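Flower Cell: Questions and Answers

This page is for people who run the artificial flower cell at Skendau or who have taken over one from another site. It covers the arm, the gripper and the small camera at the wrist. For the conveyor and the box station please see the Dralel manual.

General

Which version of the cell does this page describe?
The one with the parallel gripper and the wrist camera, built in Dreltville. If your controller has the label "Gavrilă" on its door, the menus are in a different order, but the names of the settings are the same.

How long does the cell need before the first pick?
Give it 12 minutes with the arm in the home position. If you start earlier, the first stems are often gripped a little too high.

Can I move the stem rack?
Yes, but you must teach the rack position again. Moving it by the width of one finger is already too much.

Gripper

How hard should the gripper close on a stem?
We use setting 2 for roses and all other single stems. A higher setting bends the wire inside the stem, and you will see the mark later, when the flower stands in the vase.

How often do I clean the fingers?
After every 400 picks, or at the end of the shift if this comes first. Use a dry cloth. Do not use alcohol on the finger pads, they become hard.

The gripper closes, but the controller says "no part". What is wrong?
In most cases the stem is thinner than the minimum width. Open the gripper page, read the width with a stem in the fingers, and put the minimum a little below this value. If the width jumps while nothing moves, check the plug at the wrist.

The fingers do not meet evenly. Can I adjust this myself?
Loosen the two screws of the left finger, close the gripper slowly by hand mode, and tighten the screws again while it is closed. Then repeat the zero setting.

What does error 637 mean?
The wrist cable was pulled during a turn. Stop the cell, free the cable from the clip, and bring the arm home at slow speed. Change the clip if it does not hold anymore.

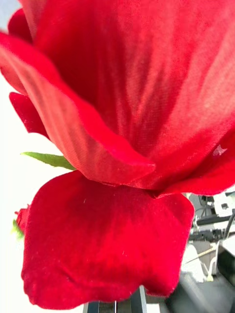 Camera and Lint

Why does the flower cover almost the whole picture?
With a rose held in the fingers, the head comes very near to the wrist camera. At this distance you can see the weave of the cloth, and also small fibers and specks on the petals. The tops of the fingers are still visible at the bottom, under the flower, and this is enough to check that the camera did not turn in its holder.

Should the small fibers be reported as a fault?
No. Set the speck filter to "fabric". A larger pale spot on a petal is a different case: put the flower aside and look at it under the lamp.

The bright side of the picture is completely white. Is the camera broken?
Probably not. Lower the exposure by one step and compare. If you change the exposure, teach the red color again also.

How do I clean the lens?
Blow the lint away first, then wipe with a lens cloth. We do it in about one minute, with the drives off.

Where do I order finger pads and clips?
From the spare parts desk at Dralel. Please write the serial number of the gripper in the order, not the number of the arm.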